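Why Does Wood Have Lines In It?

For kids who ask a lot of questions (and for the grown-ups who get asked)

1/30/23

Hello again! Last time I wrote about why bread gets holes in it, and I got a very good letter from a reader who wanted to know why the kitchen table has stripes. I love this question. I have been staring at tables all week because of it, and my tea has gone cold more than once.

So let's talk about wood. Where do the lines come from? What are the dark circles? And why does an old bench in the park turn gray when it started out yellow or brown?

A tree grows in two directions

You grow up, and so does a tree. It gets taller from the tips of its branches. If you carve a mark in a trunk at the height of your nose (please don't, the tree needs its bark!) and come back when you are a grown-up, the mark will still be at the very same height. It won't have moved up at all. You will have, though, so now it might be level with your belly button.

But a tree also gets fatter. Just under the bark there is a very thin layer that is busy making new wood on its inside and new bark on its outside. That layer has a name, the cambium (say it KAM-bee-um). It wraps all the way around the trunk, like a sock on a leg. Every year it adds another coat of wood over the old one.

Fast wood and slow wood

In places with a real winter, a tree doesn't grow at the same speed all year. In spring there is lots of water and the leaves are coming out, so the tree makes wood in a hurry. The tiny tubes in spring wood are wide and the walls are thin, and to our eyes it often looks pale. Later in the summer the tree slows down. The tubes get narrower, the walls get thicker, and the wood looks darker. Then winter comes and the cambium takes a long rest. In February, when you are outside with your hat on, the trees near my house are doing almost no growing at all.

One pale band plus one dark band makes one year. When a tree is cut across, you see those bands as rings. My neighbor Zodwa Masilela has a slice of an old pine that she uses as a doorstop, and she let me sit on her step and count the rings with a pin. I got 41. Then I lost my place and had to start again, and I got 41 the second time too, so I was very pleased with myself.

Some trees get much, much older than that doorstop. An oak can live for 400 years or even longer. Think of all those rings! In a dry year the ring is often skinny, and in a good wet year it can be nice and fat, so a tree is keeping a kind of weather diary without knowing it.

So why is a table stripy and not ringy?

Good question, and you need a snack to answer it. Get a jelly roll or a cinnamon roll, the kind with a swirl. Cut it across and you see the swirl. Now take a new one and ask a grown-up to help you slice it the long way, from end to end. Where did the swirl go? You've got stripes! Same cake, same filling, different cut.

A board is cut the long way from the trunk. The rings are still in there, but now you are looking at them from the side, so they show up as long lines. We call those lines the grain. If the saw goes close to the middle of the tree, the lines are often straight and tidy. If it goes nearer to the outside, you can get big pointy arches that look like mountains or flames. My bedroom door has 4 arches, one inside the other, and when I was small I was sure they were an owl.

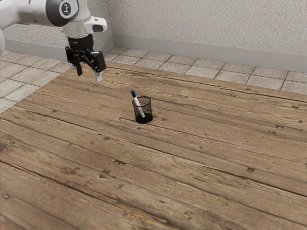

Raghda Qaisi

What are the dark circles?

Those are knots, and every knot used to be a branch. A branch starts deep inside the trunk, and as the trunk gets fatter it grows around the bottom of the branch and holds it tight. When a saw goes through that spot, you see the branch from its end, and it makes a round or oval shape. Look at the lines near a knot and you'll see them bend around it, like water going around a rock.

Why does old wood change?

Wood has a sort of natural glue in it called lignin. Sunshine breaks down the lignin near the surface and rain washes it off, and bit by bit an outdoor bench goes silvery gray. The soft spring wood wears away faster than the hard summer wood, too. That's why the lines on an old bench can feel bumpy! Run your fingers along gently (watch out for splinters, I have had plenty) and you may be able to feel the years going by.

Some people like this look so much that they buy new wood that has been brushed and stained to seem old. I think that's a bit funny, but it does look cozy.

Try it: make a grain rubbing

You need a sheet of thin paper, a crayon with the wrapper peeled off, and some bumpy old wood. Ask first if it isn't yours.

Lay the paper on the wood and get a friend to hold it still. Rub the side of the crayon over it, softly. The lines will start to pop up on the paper. Try 5 different pieces of wood and write on the back where each one came from, then mix them up and see if you can tell which is which. The fence behind my house makes the best one, all wiggles, and it has a knot shaped like a potato.

If you find a really good knot, send me your rubbing and tell me what you think it looks like. Next time: why do onions make us cry?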